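Clorunent Residents' Board
Forum: Housekeeping and Linen
Topic: Woven summer mats on beds - storage, airing and quilts

altska_desk
Posted in October, 9:15 am

Members are asked for their views on the care of woven summer mats before the revised linen guidance is issued. The present guidance covers sheets, blankets and mattress protectors but says nothing about mats, although 48 rooms in the Cleken building now have one on the bed through the warmer months.

The draft wording is as follows. Mats are to be wiped along the strips with a well-wrung cloth, dried flat and rolled for storage. They are not to be folded. Quilts are to be kept at the far edge of the bed during the day so that the mat can air.
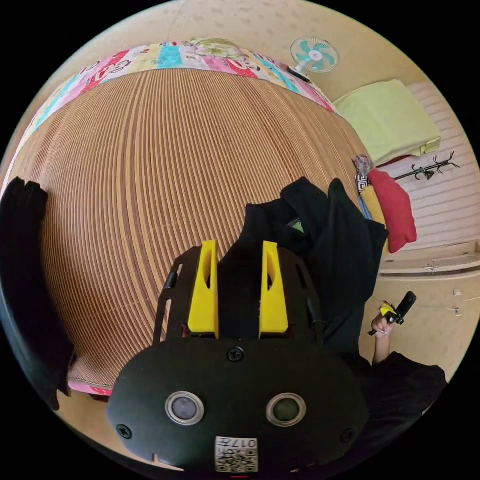
The draft also asks residents to turn the mat end for end every month. Wear tends to show first where people sit to put on their shoes, and turning spreads it. Comments on any of these points would be appreciated before the wording is settled.

medrano_linen
Posted 10:02 am

The Medrano laundry supports the first part of the draft. We would ask that the words "well-wrung" be kept in full. Mats have come down to us soaked through, and a mat that dries slowly on a mattress will mark the cover underneath.

We do not support the instruction on quilts. A patchwork quilt left at the edge of a bed slides to the floor and is then sent to us for washing when it did not need it. Quilts should go in the cupboard.

room113
Posted 10:40 am

I must disagree with the previous reply. The cupboards in my wing are already full with winter bedding. My quilt is a bright patchwork one, it is light, and I use it most nights even with the mat underneath. Putting it away each morning and taking it out each evening is not a reasonable thing to ask.

I have no objection to the rest of the draft.

medrano_linen
Posted 11:18 am

The point about cupboard space is noted. Would residents accept a quilt folded in thirds and placed at the foot? Our concern is only with quilts that hang over the side.

quiet_wing
Posted 1:25 pm

A question on storage. The draft says mats are to be rolled but does not say which way. I was always taught to roll with the smooth face outward. The mat I had before this one was rolled the other way for a winter, and several strips lifted along one end. It also had to be tied at both ends with cotton tape, as string cut into the binding.

room77
Posted 1:51 pm

Smooth face inward, in my experience. It keeps the dust off the side you sleep on. I have done it this way for years without any lifting. I suspect the earlier mat was simply stored too near a heater.

quiet_wing
Posted 2:07 pm

It was stored in a hallway cupboard, well away from any heater. I do agree about the dust, though an old pillowcase pulled over the roll deals with that.

altska_desk
Posted 3:30 pm

Thank you for these replies. The following changes will be made to the draft:

"Well-wrung" stays as written.
Quilts may remain on the bed by day, provided they are clear of the floor.
Cotton tape will be named for tying, and a cloth cover recommended for storage.

The direction of rolling will be left to the resident for now. The supplier's leaflet does not mention it - we have asked for advice and will post the reply in this thread.

room113
Posted 3:44 pm

That is acceptable to me. Could the desk also confirm whether replacement tape will be kept at the Cleken counter?

altska_desk
Posted 4:05 pm

It will. An order for 60 lengths has been placed, and they may be collected from the counter during normal hours.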